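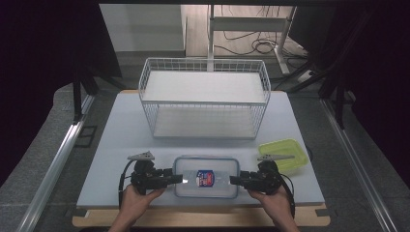 How long before a hearing should the courtroom be checked? Forty-five minutes, if you can get the keys that early, and I'd want the doors still locked to the public while you do it.

Filed under: Courts & Hearings — Checklists

Search this site Enter keywords Go

Right, this is my own list for Court 2 at Tirik, with my comments from the last walk-round on Wednesday, May 6, 2026. Use it, scribble on it, send it back to me (Vinh Ninh, Sosberg office) if I've missed something!

1. Public doors and fire exit — OK. Both open outwards. The fire exit is stiff at the bottom and I had to give it a shove, so I've put in a job for it.

2. Dock — NOT OK. Lock fine, glass fine, but the bench seat has a loose screw at the left end. Please fix before anyone has to sit there for a two-day theft trial.

3. Witness box — OK. Step has its yellow strip back (hooray). Water jug should be plastic, never glass, and somebody keeps swapping it.

4. Panic buttons — OK. Tested the bench, the clerk's desk and the usher's chair. Ring the control room first or they'll all come running, as I learned in August.

5. Public gallery — check again. The sign says 45 seats and there were extra chairs across the aisle, left over from the Vũ hearing I think. I moved them out.

6. Exhibits cupboard — OK. Log signed up to entry 221, seals match. Anything sharp goes in a tube, and the tube gets its own line in the log.

7. Cables — NOT OK. The one for the interpreter's microphone runs right across the walkway. Taped down for now, but I'd like a proper cover, and Trilonport have quoted 200 for supplying and fitting one.

8. Cells corridor — not done. No escort free, so I'll go back for it before the next list and add my notes under this one.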